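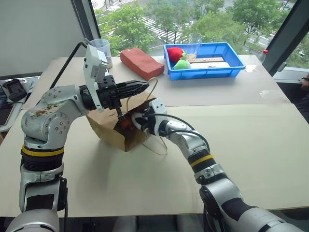

When a company agrees to pay a large sum to people it has harmed, the figure is what reaches the newspapers. The terms attached to it seldom do. In our view, those terms decide whether a settlement is fair, and the courts that approve group settlements should look at them far more closely.

The Pukon water filter claims are a case in point. The settlement approved in May covered 342 households in Plostau and Tidport, and it was widely reported as a good result. Fewer readers will have learned that a household had to submit its original proof of purchase, a plumber's report and a signed statement, all within two months of the notice being posted. By the closing date, 219 households had filed a claim that met every condition. The remainder received nothing, and the money set aside for them went back to the company.

That last point deserves attention. A fund that returns unclaimed money to the defendant gives the defendant an interest in a difficult claims process.

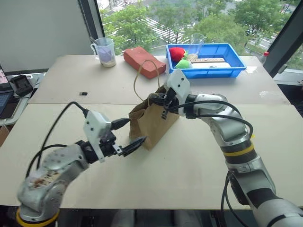
It is sometimes said that strict conditions are needed to keep out false claims. There is some truth in this, and no responsible adviser would argue for payment without any evidence at all. Yet the evidence required should bear some relation to the sum at stake. In the Jafri heater settlement, claimants were offered 400 pounds each on the strength of a serial number and a short form. The company already held sales records against which both could be checked, and it was asked to use them. The same could have been done for Pukon, whose filters were registered at installation.

Notice is the other weakness. Many of the Plostau letters were sent to addresses taken from old delivery lists, and tenants who had moved were left to hear of the matter by chance – or not at all. A second mailing would have cost very little when set against the fund.

We would ask for two changes. Unclaimed money should be shared among those who did claim, or paid to a suitable charity, and should never revert to the party at fault. Courts should also require a public report on how many people were paid, and how much, before any legal fees are released in full. Firms that act for claimants, ours included, ought to welcome that rule.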